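New thread on the bench arm. Last one ended with the Skeltard controller throwing joint faults on every third boot. Fixed. It was a ground loop, as two of you said.

The arm is bolted at the right side of the board now, on the slotted rail. White top, mounting holes, e-stop within reach of my chair. Raimonds Jaunzems cut the board on the shop router and charged me one spool of wire.

Objects are play food and toy kitchenware. Light, cheap, odd shapes. The arm can drop them all night without waking anyone.

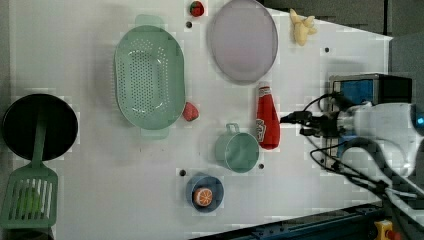
Bench layout, top view. Arm on the right, ketchup bottle nearest the gripper.

Software: teleop first, replay second, learned policy last. I'm at the end of step one. Leader arm is a Fomden kit with the stock pots swapped for magnetic encoders. The stock ones drifted 3 degrees over an evening.

Control loop was set to 1000 Hz on paper. Logged it properly and found a stall every time the camera thread grabbed the lock. Moved the camera to its own process. Jitter is gone from the plots.

Bus voltage sags when the shoulder and elbow accelerate together. Swapped the old bench supply for a Bovstead brick with a 15 A rating. No brownouts in the logs after that.

Wrist camera next. It is compressed hard to fit the USB bandwidth and the edges suffer for it.

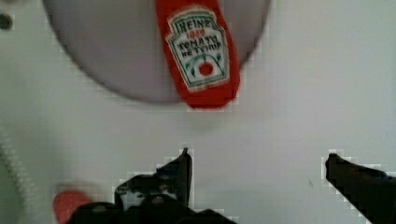
Wrist calibration is what I spent most of the week on. The hand-eye solve looked fine in the numbers and was off at the fingertips, so I now check it by eye against things with a crisp outline. The Heinz packet overhanging the plate is good for this: saturated red on white, a printed label, and a lower end I can line up between the two open fingers. The plate rim is worse. Pale grey on white, and the compression turns the boundary into blocks.

Uwe Rathjen asked why not use a printed checkerboard. I do, for the solve. The check afterwards is on objects, with the fingers in view.

Open items: strain relief on the cables looping off the arm, a Raudsepp connector that still hasn't shipped, and the gripper current limit, currently set by guesswork.

Config files go up once I've removed the hardcoded paths. There are 99 of them. I used grep.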